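Gripper Comparison Working Group
Minutes, April meeting
Posted in April by Fikri Harahap

Meeting opened at 2:05 p.m. Minutes of the March meeting were accepted with one correction: the Endine gripper was mounted on arm two, and the earlier minutes had it on arm one.

1. Simulation runs

Fikri reported that both sets of simulated runs are finished. Each gripper model got 1,000 attempts at the same pick task, with the same start poses and the same random seed list. The Tostier fingers dropped the part 46 times. The Endine fingers dropped it 43 times. The group agreed that this is too close to choose on and that drop count should not be the main measure from here on.

There was a question about whether a part that slips in the fingers but stays held should count as a drop. The script does not count it. Fikri will add a separate column for slips, using the change in part angle between grasp and release.

Run time was longer than planned because the logging was left at full detail. It will be set to summary only for the next batch, with full detail kept for failed attempts.

2. Finger shape

The Tostier fingers are easier to get between parts that sit close together. The Endine pads are wider and more forgiving if the approach is a little off. On the bench arm the wide pads touched the neighboring part often enough that we had to space the tray out, and the production tray cannot be spaced out.

It was suggested that we grind down a set of Endine pads and try them. Agreed, one set only. The spare set in the drawer marked "old" should be used and the new set left alone.

3. Controller

The Langat controller has been updated to the current firmware. The grip force setting now holds after a restart. The close command still returns "done" before the fingers have stopped moving, so the wait in our script has to stay in for now. A report has gone to the supplier and we are waiting on a reply.

The second controller was not tested. The cable we have is the wrong length and the connector does not lock. A new one is on order.

4. Wrist camera view

Most of the discussion was on this item. The simulated wrist camera is set lower than the one on the bench and it is tilted further forward. Two people felt the results from the vision-based runs should not be compared with bench results until the mounts match. Fikri said the scripted runs in item 1 do not use the camera, so those numbers stand. 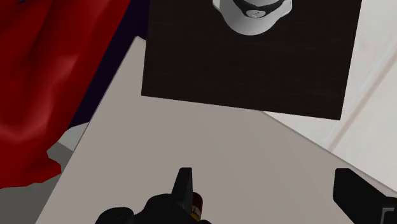 The bench mount will be measured again and the values entered in the simulation file. Once that is done, the vision runs will be repeated for both grippers. The old results will be kept in the Plondness folder and marked as superseded. They should not be used in slides.

There was also some talk about lighting. The simulation has one fixed light setup and the bench changes during the day with the windows. It was agreed to close the blinds for bench trials and to leave the simulation lighting as it is until the camera work is finished.

5. Actions

Slip column added to the run script: Fikri.
Bench mount measured, tilt and height both: Fikri, with help from whoever has the bench that morning.
One set of Endine pads ground down: shop, job sheet to go in this week.
Controller cable: on order, no action.
Vision runs repeated: after the mount values are in.

6. Other business

The sign-up sheet for the bench arm is being ignored. Please use it. Anyone leaving a gripper mounted overnight should write the tool offset on the board.

Next meeting in the same room at 2 p.m. Meeting closed at 3:10 p.m.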